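The Big White Sheet: A Table Gallery

28 September 2024
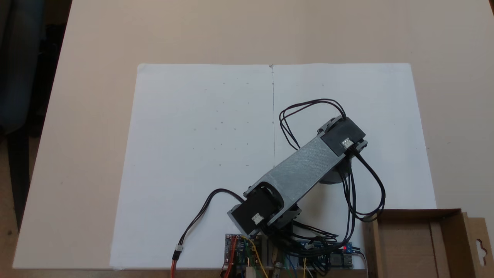
Do you really need to cover a table before you work on it?

I think so, at least if you care about the tabletop, and a large sheet of plain white paper is the cheapest cover I know.

Welcome to the gallery! I keep this page for the things I care about more than I probably should, and this time it's work tables and the paper that goes on top of them. I've been fussing over this since March, when we moved into the upstairs rooms on Paewai Street and got a whole row of tables along with the keys. They came with the lease, they go back with the lease, and I would very much like them to go back without glue on them. (My own desk at home is another story. Please don't ask about my own desk.)

So, a few notes to go with the gallery, in no order at all.

The tabletop. Beige! I know beige gets a bad name, and I grumbled about it for the first week, but a pale tan top is lovely to work at. It doesn't glare under a lamp the way a pure white one does, and white paper stands out on it, so you can see where your covered patch stops. Dark tables look very smart in a catalog and then they show every speck of dust you own.

The chair. There's a bit of blue-gray fabric up in the corner, and that's about as exciting as our seating gets. I like a fabric back for long afternoons, and a dark color forgives a lot. If you're choosing chairs for a shared room, sit in one for a full hour before you say yes. Five minutes in a store tells you nothing.

The paper. Two pages meeting in the middle, with a thin line running down where they join. I used to hate that line and now I use it all the time — it gives you a left and a right, and when you come back after lunch you know which half you were working in. For my own covers I tape the join on the underside so there's no ridge on top for a pencil to trip over. Tape on the top side goes yellow and picks up fluff, and then you'll want to pick at it, and then you'll have torn your cover.

The specks. The left half has most of them, faint gray ones and little pencil dots. I've gotten fond of that sort of thing. A cover that's perfectly clean makes people nervous and they hover around the edges of it, but once it has a few marks everybody relaxes and puts their elbows down. I swap mine out when I can't tell a new mark from an old one anymore, and that's the only rule I've got.

The cables. Black on white, so at least you can find them! Loops like these are fine by me as long as they have some slack and nothing is pulling tight. What I won't have is a cable hanging over the front edge where somebody's knee can catch it. Run them off to one side, keep the front free, and leave enough length that things can be moved without a big unplugging session first.

The box. Every table I've ever worked at has ended up with a cardboard box near it, and I've stopped fighting it. Boxes are great. They hold the stuff you haven't decided about yet, and when they get sad you flatten them and find another one.

A word on buying paper, because I get asked. I order from Stoltodis, the heavy white in packs of 300 sheets, and I'm 109 sheets into the current one (I write the number on the wrapper, I'm that person). Their big roll is cheaper for the area you get, but it curls like mad, and I've spent whole mornings pinning down corners with mugs. Flat sheets every time for me. Lay them out the night before if you can, so the corners have time to settle.

The next gallery will be shelves, mostly the tall ones from the Ekthorpe rooms, and there are a lot of them, so give me a little while. If you've got a table cover you swear by, send me a note through the contact page — I read them all, even when I'm slow to write back.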